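Kornley Home Bakers list
September 11, 2021
Subject: Re: starter gone sluggish, bread like a brick

> I've been feeding mine every morning since March and it used to double
> by lunch. Now it barely moves and the last two loaves were bricks. Same
> flour as ever (the Priven all-purpose). Should I throw it out and
> start over?

Please don't throw it out! I nearly did that with mine and I'm so glad I waited. A sluggish starter is almost always a hungry one, and hungry is easy to fix.

Take 20 grams of the old starter and give it 40 of flour and 40 of water, twice a day, and swap half the flour for whole rye. I get the Tipoki rye from the co-op in Ketevton and my starter goes crazy for it. Give it five days before you judge it. 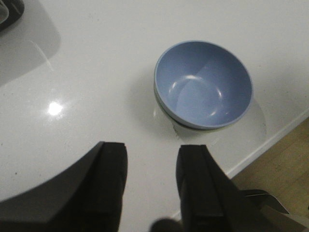
Also, check how warm your kitchen is at night. Mine drops a lot once the windows stay open, and the starter sits there doing nothing until midmorning. I moved it into the oven with only the light on and wow, what a difference. (Tape a note to the oven door. Ask me how I know.)

As for the bricks, how long are you letting the dough rise? If the starter is slow, the clock in the recipe means nothing. Go by the dough – it should look puffy and wobble when you shake the bowl.
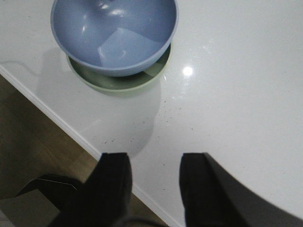

I used to be scared of wet dough and kept throwing in more flour, so my loaves came out tight and dry. Now I wet my hands, do four rounds of folds, and leave it alone.

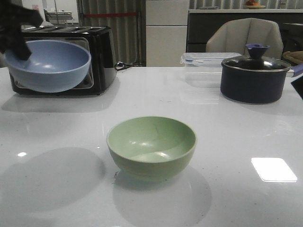 Discard is the fun part! I keep a jar in the fridge and make English muffins when it fills up. A wide, shallow bowl like the light blue one is great for the cornmeal, so you can press both sides down without chasing it around. They freeze well too, already split. 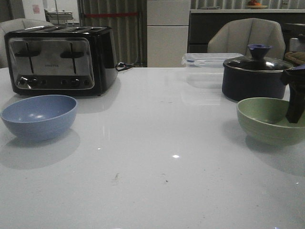

If you end up with one more brick, slice it thin and toast it hard, then rub it with garlic. Dense bread takes two rounds on low better than one on high. With four slots, like on that steel-fronted toaster, you can get through half a loaf pretty quickly, and the crumbs from the rest go on mac and cheese.

Write back after the rye feedings, I want to hear how high it climbs!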